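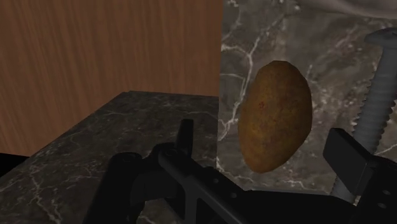 By Friday the Sinanthorpe High robotics club had failed to pick up the potato 13 times, and Esperanza Garrido had started calling it Sadau, after a great-uncle who also refused to be moved.

"It's a simulation," said Lozano, who had built the thing and took it personally. "It weighs whatever I say it weighs."

"Then say less."

He typed. Somewhere in the settings he had given the potato a mass of 1000, and the question of 1000 what had been argued over since lunch. Tornetti, who was supposed to be writing the report, had written "The potato" and stopped there to see how things turned out.

Esperanza pressed the key. On the screen the black fingers closed, thought it over, and sent the potato through the marble at tremendous speed.

"That was movement," said Tornetti.

"Down," said Lozano.

The regional round was in February and allowed 60 seconds for each lift. Their best attempt so far had taken two, all of it downward. The screw, which looked large beside the potato and had not been assigned to anybody, stayed exactly where it was.

"Could we pick up the screw?" Esperanza asked.

"The rules say produce."

Lozano reset the world. The potato came back without a mark from its travels, the same reddish spot on its side, and settled on the stone. Tornetti crossed out "The potato" and wrote "Our potato."

"Fourteen," said Esperanza, and put her finger on the key.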